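Norulska Equipment / Robot teaching / Hand controllers
Ginemgate hand controller by Sotside, with Lü practice software 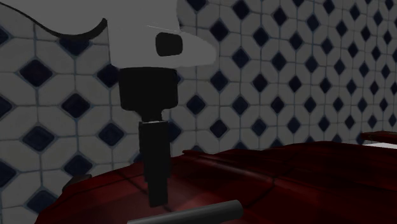 Teaching a robot by remote control is sold to our customers as the easy way in. You hold a handle, the gripper copies your hand, the computer records what you did, and by the end of the week the robot does the job alone. We have carried teaching equipment long enough to doubt the last part, and we'd like you to doubt it too before you spend money. The Ginemgate does the first three things well. It comes with Lü, a simulator where you can practice driving a gripper before you drive a real one, and the practice is harder than it sounds. Take the black finger over the glossy red surface, with its tip right at one of the lumpy folds. Is it touching, or just above? From that one view we can't say for sure, and you will be asked to make that call over and over with a handle in your fist. A person who can't judge contact will record bad demonstrations, and no controller fixes that.

Price: $840
In stock: yes
Ships from: our warehouse, packed by us
Warranty: 14 months, parts and labor, through Sotside

What you get

One Ginemgate handle with its base
Desk clamp
USB cable (short, see below)
Power supply
License for Lü, one computer
9 practice scenes for Lü, already set up
Printed quick start sheet

What you don't get: a robot, a gripper, a computer, a camera, a stop button for the real arm, or the software that turns your recordings into something a robot can run. We mention the last one because it is the most common surprise. The Ginemgate makes recordings. What happens to them afterward is a separate purchase or a separate job for someone on your staff.

How it works

The handle sits on a jointed stalk that clamps to the edge of a desk. Move it forward and the gripper moves forward. Twist your wrist and the gripper twists. The trigger under your index finger closes the fingers, and the farther you pull, the farther they close. A thumb button acts as a clutch: hold it down and the gripper stays where it is while you bring your hand back to a comfortable spot.

Learn the clutch first. Most of the ugly recordings customers send us come from people who never used it and ended up reaching across the desk with a bent wrist and a locked elbow.

There are 7 motion scale settings. At the lowest, a big sweep of your arm makes a small move at the gripper. At the highest it is nearly one for one. Sotside's sheet suggests starting in the middle. We'd start at the bottom and stay there longer than feels reasonable.

About force feedback

There isn't any. The Sotside brochure uses the phrase "responsive feel," and a fair number of callers read that as meaning the handle pushes back when the gripper touches something. It doesn't. The handle buzzes on contact in Lü, and it can buzz on contact with a real robot if your robot reports contact and someone has written the link. A buzz tells you that you hit something. It says very little about how hard.

For picking up firm parts and putting them in a tray, we think you can live without it. For pushing a connector home, wiping a curved panel, or handling anything soft, think carefully. You'll be working by eye, and one screen is a poor substitute for a hand. If your job depends on feel, look at guiding the arm directly by its own wrist, which many smaller arms allow and which costs nothing extra. We would sooner lose the sale than take the box back.

About Lü

Lü runs on an ordinary desktop computer with a decent graphics card. It draws the gripper, the objects, and the room, and records your motion the same way the Ginemgate does on a real arm, so the files look alike. It's good for three months of a new operator's bad habits, which is a fine thing to get out of the way somewhere that can't be dented.

The pictures it makes are attractive. Patterned tile, shiny surfaces, shadows in the creases. Don't let that persuade you of anything. A good-looking surface in a simulator can still behave nothing like the thing on your bench. In our own testing, rigid objects in Lü sat, slid and tipped about the way we'd expect. Soft ones were less convincing. Round parts sometimes crept when they should have stayed put, and very thin parts could slip through a closed grip if we pulled the trigger fast. Sotside says the July update deals with the thin parts. We ran the same test after installing it and saw the problem less often, so we'd call that improved.

Camera views in Lü can be moved. Use that. We recommend recording with the view fixed where your real camera will be, even when it's awkward and the gripper blocks what you want to see. An operator who learns by swinging the view around to peek behind the fingers is learning something the real cell won't allow. The default view in several of the practice scenes is close and rather flattering.

Can you train a robot from Lü recordings alone?

We get this one a lot. Sotside's material says simulated demonstrations "transfer," and leaves it there. Our experience is that they help a little for large, simple moves and hardly at all for the last bit before contact, where most jobs succeed or fail. Plan on recording with your actual robot, your actual parts, and your actual lighting. Treat Lü as a driving school.

How many demonstrations will you need?

We don't quote a number, and we'd be wary of anyone who does before seeing the job. It depends on how much your parts vary, how consistent your operator is, and what software you're feeding. Ask the people who sell you that software, and ask them to show it on a part they haven't seen.

One operator doing the job the same way each time has given us better results than several people each with their own style. If you do use several, have them agree on the approach first: which side to come in from, where to pause, when to close.

Things we like

The trigger is excellent. It has an even pull with no dead spot at the start, and small openings are easy to hold.

The clutch button can be moved to the other side, so left-handed people aren't an afterthought.

Recordings save in a plain, documented format. You can open them without Sotside's software, cut off the fumbling at the front, and throw out the bad ones. Please do throw out the bad ones.

Things we don't

The cable is too short for any desk where the computer sits on the floor. Buy a longer one, but keep it a good one, as cheap extensions gave us dropouts.

The clamp marks soft desktops. Put a scrap of something under it.

Lü's license is tied to one computer, and moving it means writing to Sotside and waiting. We've had customers wait more than 9 days.

The stalk drifts slightly if you let go of the handle without holding the clutch. In Lü this is an annoyance. With a real arm, it's a gripper that moves when no one is driving it. Set your arm to stop when the trigger guard is released, and test that it does before anything else. The option is in the setup menu and is off when the unit arrives. We have asked Sotside to ship it switched on.

Fit with your robot

Sotside publishes a list of arms with ready-made links. Check it, then check the version number of your arm's controller against it, and then write to us if there's any doubt. "Supported" on that list has meant anything from plug in and go to a folder of code with a note in it. We keep our own shorter list of arms we've driven ourselves and will send it on request.

Two-finger grippers are the sensible match for the trigger. It will open and close a suction cup too, though you'd be paying for a lot of fine control you can't use. For hands with many fingers, this is the wrong tool.

Try it before you buy

We lend a Ginemgate with Lü for 14 days against a deposit. You pay shipping back. Bring a real part into it if you can: model it, or ask us whether something close exists in the practice scenes, and have the person who will do the recording use it, as opposed to whoever is most excited about it. If they can't do the job by remote control with patience and a good view, a robot learning from them won't do it either, and you can send the unit back with no argument from us.

Returns

Unused, in the box: full refund. Used: refund less a cleaning and checking charge. The Lü license can't be refunded once activated, so try the loaner first.

Page last checked January 21, 2023. Prices and the arm list may have changed; ask before ordering.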